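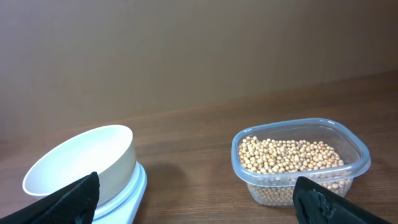
Ticket 806
Product: Orkwood two-arm bus board
Subject: Right arm goes limp halfway through a pour
Status: Resolved
Opened: November 19, 2021

Hello all, and thank you in advance for reading this, as I'm told I do go on a bit. I've been building a pair of arms in the shared workshop at Garkdale, and the job I've set them is weighing out dried soybeans. The right arm picks up a measuring scoop, takes beans out of the tub, carries them over to the bowl on the kitchen scale and tips them in. The left arm is meant to steady things and press the tare button, though for now it mostly stays out of the way. I chose beans as they're cheap and they sweep up nicely, and because my sister goes through a lot of them and has promised to take whatever is left.

It all works beautifully until it doesn't! Part way through the tip, when the wrist is rolling over, the right arm loses all its strength and sinks. The control program says "bus timeout, right chain" and stops. If I cycle the power everything comes back as though nothing had happened, homes itself, and will often do a perfect pour straight afterwards, just to spite me. Last night I ran the same routine over and over and it failed on 8 of 18 tries.

What I have already done, in the order I did it:

Put the latest firmware on the board. No change.
Swapped the power supply for the beefier Lowther one from the workshop's other bench. No change, though the fan is quieter, so I've kept it.
Lowered the speed of the wrist joint by half. It still fails, only later.
Ran the arm through the same moves with no scoop and no beans. It failed then too, so I don't believe it's the weight.
Swapped left and right ports on the board. The fault stayed with the right arm and the message changed to "left chain", which I was rather pleased with myself for working out.

So it's something in the arm itself, I think, or on its way there. I would dearly like it not to be a motor, as they took an age to arrive.
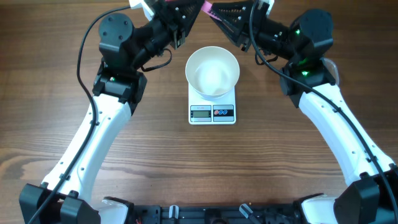 Wiring is my weak spot, so I'll try to set it down properly. The two arms were built from the same kit of parts, in August, on the same evenings, and I used the same lengths of cable on both. On each one a black cable leaves the top of the arm and comes down the outside of the white link to the base. There's a shorter loop as well that dangles under the left wrist, near the motor housing, and I know it looks untidy. The green lights are on at the elbow blocks while everything is sitting still, so power is plainly getting that far. I haven't managed to watch them at the instant it fails, what with having one hand under the arm to catch it.

The routine's log is below, or the only bit of it that seems to matter:

pour: wrist roll start
pour: wrist roll 3 of 4 segments
ERROR bus timeout, right chain
torque off, right chain
routine stopped

It nearly always goes at that third segment. Once or twice it has gone at the second. It has never yet gone on the way back.

Should I be looking at the motor, the cable or the board? I have a meter and a soldering iron and I'm moderately trusted with both.

Reply from Orkwood Support

Thanks for the thorough write-up, the port swap saves us a step. A timeout that follows the arm and turns up at the same point in the roll is nearly always a cable being pulled at its plug. Please switch off, then roll the wrist by hand through the whole pour and feel the plugs on either side of the joint as you go. After that, switch on with torque off and do the same movement with the bus monitor running. If IDs vanish from the list, note which ones. Please don't re-solder anything yet. 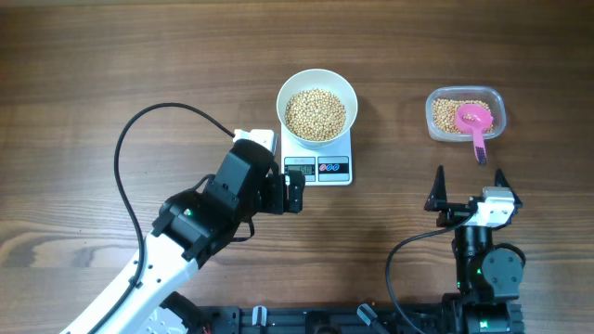 garkdale_beans

Right, I've done both, with a cup of tea in between. With the power off I rolled the wrist by hand and could feel the plug on the far side of the joint lean over as the cable went tight. It doesn't come out. It just leans, and then sits back up again when you roll home, looking innocent.

With the monitor running and torque off, two IDs dropped off the list in the same part of the roll, the wrist and the gripper, and both came back on the return. Everything lower down the arm stayed put the whole time. I did it several more times to be sure, and then got someone from the next bench to do it while I watched the screen, and had the same result.

I must have tied the cable down with the wrist sitting straight and never given a thought to it turning. The left arm has just as much cable but hardly rolls at all in this routine, so I suppose it has been getting away with it.

Two questions, if you'll bear with me. Is a plug that has been leaned on like that still sound, or should it be changed regardless? And how much slack is sensible? I'm wary of leaving a great loop that will catch on the rim of the bean tub, or sweep the bowl off the scale, which I'd never hear the end of.

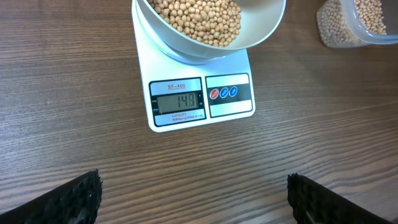 Orkwood Support

Change the cable regardless, the crimp may have loosened inside the housing where you can't see it. The socket on the motor is usually fine, but give it a look with a torch. For slack, put the wrist at the far end of its roll first and tie the cable there, leaving enough that the plug sits straight with no pull on it. Then bring the wrist home and see where the spare goes. If it hangs towards the work, turn the tie so the loop falls to the outside of the arm. Run the empty routine before you go back to pouring.

garkdale_beans

New cable in! I bought one from the electrical shop in Mastton on the way over and tied it just as you said, wrist at full roll first. The spare goes off to the outside and stays well clear of the tub. The socket looked clean and straight as far as I can judge.

I ran the empty routine all the way through a pot of tea without a timeout, then put the beans back and let it pour. One of the later bowls stood at 143 on the display and the arm hadn't drooped once getting there. The scoop does shed a few beans on its way across, but that's my path planning and no business of yours.

I've redone the left arm in the same manner while I had the ties out. Could I ask for a line in the build guide about tying the cable at full roll? It does show the cable route, but only with the wrist straight, and I followed it to the letter.

Orkwood Support

Glad to hear it. We've passed the build guide note on. Closing this as resolved; if the timeout comes back, reply here and the ticket will reopen.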